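The House Rules

I spent most of December reading rulebooks for robots, and before you turn the page, let me say I had a much better time than I expected.

It started with a binder. Olesia Kravets, who writes the working rules at Drirent, slid it across her desk in Vunville and told me to start on page 6, skip the legal stuff and come back when I had an opinion. The binder covers handheld grippers, the kind a person squeezes to teach a machine how to pick things up. I'd come to write a cheerful little piece about gadgets. Page 6 was about fingernails. (Keep them short! A long nail catches on the trigger and you get a twitch at the end of every grasp.)

I was hooked.

We're used to the big rules in this field, the ones with fences and yellow paint and red buttons the size of a cookie. Those matter, and I've stood behind enough of those fences to be glad of them. But a lot of the work has moved into ordinary rooms, onto ordinary tables, and a fence is no help to you there. What you need is something closer to kitchen manners. Where do you put the tool down? What do you do with the mail, the coffee, the cat?

Drirent's answer is called the Panasiuk rules, after the street the first office was on, and they're short enough to read on a bus. My favorite says to leave the room alone. Don't tidy. If a tabletop has books and a tissue box on it, they stay, provided they aren't sharp, hot, breakable or private. The second says one small thing at a time between the fingers, held by the part that can take it. The third says to stop when you're bored, and I wish somebody had put that one in my first job contract.

Olesia has strong feelings about soft objects. Everyone trains on blocks, she told me, and then everyone acts surprised when a sock wins. So the rules give a whole chapter to cloth: how far to close the fingers, how to let go without dragging, when to give up and start over. I thought a chapter was a bit much. Then I tried it, and I take it all back.

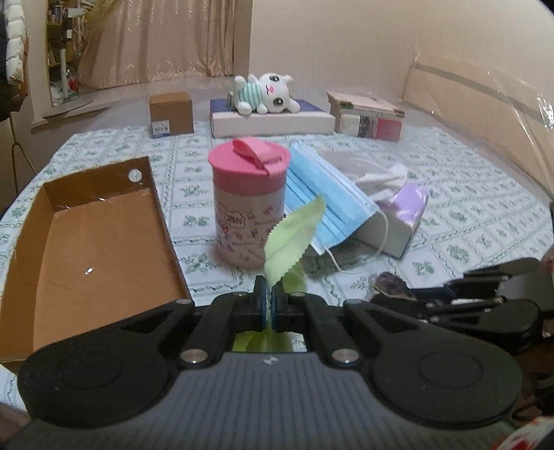 A fabric leaf held upright in the gripper, with the rest of the table left as it was.

Cloth folds away from you. It sticks to one finger and ignores the other. I squeezed far too hard the first dozen times, which the binder had warned me about in bold type, and I set my leaf down with a little flourish that Olesia asked me to please never do again. A flourish goes into the record along with everything else, and some poor machine might learn it.

Now, the part where I grumble. The Panasiuk rules ask for a written note after every session, and the form has a box for everything. Drirent went through 983 of these notes last year and found that 221 had nothing in the comments box except the word "fine." I'd have written "fine" too! By the end of an afternoon my hand ached and I wanted a sandwich. Olesia's fix was to cut the form down to two questions: what went wrong, and what did you change? You can't answer either one with "fine," though I'm told people have tried.

Hikska, the other outfit in town, goes about it differently. Its guide runs to some 851 lines and lives on a screen by the door, and you tick your way through the ones that apply before you pick anything up. I found it exhausting, but I'll admit I never forgot to check the finger pads there, and I forgot twice at Drirent. Worn pads slip, you squeeze harder to make up for it, and then your whole afternoon is off.

I asked Olesia whether she'd ever borrow the Hikska checklist. She said she already had, four lines of it, and that they could have her fingernail page in return. They've since asked her for the cloth chapter too, and she's rewriting the bit on letting go before she sends it over.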